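4.2 Hanging the Grendness pendant light

Read section 4.1 before starting. The Grendness pendant comes with a 3000 K lamp and an adjustable cord.

CAUTION: Switch off the power at the breaker and test the wires before touching them. If the ceiling box is loose, stop and call an electrician.

1. Mark the center of the room area on the ceiling, then check it from the doorway.
2. Fasten the crossbar to the ceiling box with the 2 short screws.
3. Set the cord length. For the Trevov shade, leave 21 inches of cord below the canopy. For the Slaoui shade, see the chart inside the carton lid.
4. Tighten the cord grip by hand until the cord no longer slides.
5. Join the wires by color: black to black, white to white, green to the bare ground wire.
6. Push the wires into the box and raise the canopy.

NOTE: The canopy covers old screw holes up to 3 inches from the center. Fill and paint any others first.

7. Fit the shade ring with the flat side down.

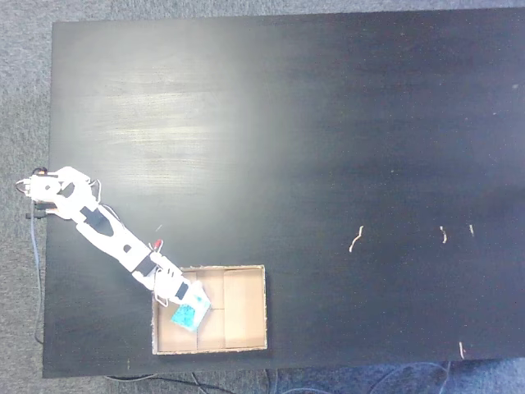
8. Screw in the lamp and restore power.
9. If the light flickers, switch off the breaker again and check the joints made in step 5.

Wuruven dimmers are sold separately. Do not connect the pendant to a fan speed control.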